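Notebook | Entries | Methods | Search

June, sourdough starter log, 7:40 a.m.

Fed the rye starter at 1:1:1 again, 60 g of each. Jar weight before feeding 187 g, so I poured off more than usual. The Edbridge flour takes up more water than the old bag and the paste was stiff. Added a spoonful and stirred until no dry bits showed.

Evdokia Fragkou keeps hers at the back of the fridge and feeds it every eight days. Mine goes sour by day five. Going to try her schedule with the second jar, same flour, lid loose.

Bake from last night: dough 1,163 g, split in two. Crust fine, crumb tight near the base. Underproofed, I think. Next time another hour on the bench before shaping. 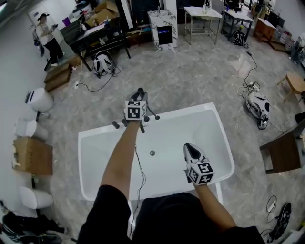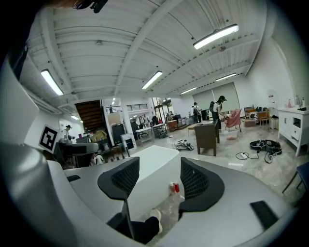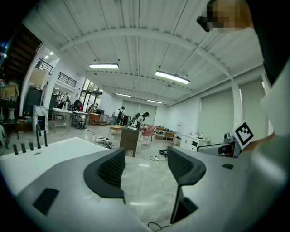
Still to do: label both jars, buy rye, check the oven thermometer against the one from Tshabalala. Mine read 212 in boiling water, so the probe is probably OK and the dial is off.

Recent entries
Rye starter, first week
Comparing two flours
Proofing basket repairs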